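About Malovier

Malovier is a small packing and sorting school in Cumberg, and we love what we do! We teach people to pack small goods neatly: boxes, lids, trays, sachets, the things that pile up on every shop counter and in every kitchen drawer. Riet Bosman started it with 2 long tables and a stack of borrowed cartons. Last year 376 people came through our courses, and plenty of them came back with a friend (always welcome).

Everything starts at the table. We like a plain, pale top with lots of space on it, so the thing you're packing gets your full attention.
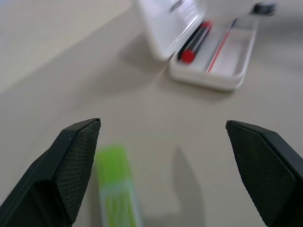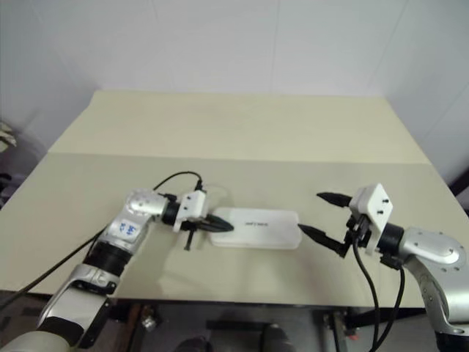
Lotte Verstraete wrote to us in November that she went home after the first evening and redid her whole pantry, and that she now can't walk past a badly closed box without fixing it. We get a lot of letters like hers — keep them coming!

The beginner course runs for three evenings, and the doors open at 6:30. Dirk De Haan handles sign-ups and Veerle Vandenberghe teaches the gift packing class, where you can bring your own paper and ribbon if you have a favorite.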